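Otakar Koubek
March 17, 2020

Read the environmental report for the Burkell reactor project over the weekend. It is 932 pages. A few notes, mostly on the cooling water, which takes up one chapter.

The plan is for two intake tunnels from the bay and one outlet on the north side of the point. The old design had the outlet on the south side, next to the fishing harbor. So that part did change after the hearings in November.

The report says the water will go back into the bay warmer than it came out. It gives an average for the year. It does not give a figure for a calm week in summer, when the bay barely moves.

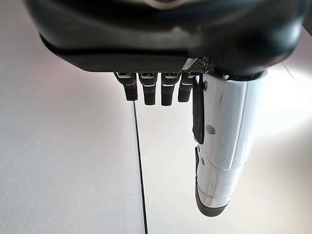

Marek Šťastný asked for that figure at the November hearing. The answer from Drirden was that it would be in the final version. I searched all the annexes and did not find it.

Spent fuel gets 3 pages. It stays on site in pools, then goes to dry storage, then "to a national solution." There is no site for a national solution and no date for one.

Money: the owners' share is still split between Drirden and Deligiannis, and the rest is loans. The lenders are not named. The permit office can ask for the names but does not have to publish them.

The office has received 315 written comments so far. Mine will be one more. I am asking for the summer figure and for the lenders to be made public.

You can still send a comment by mail or hand it in at the town hall. Put the project name on the first page and sign it. Unsigned ones are not counted.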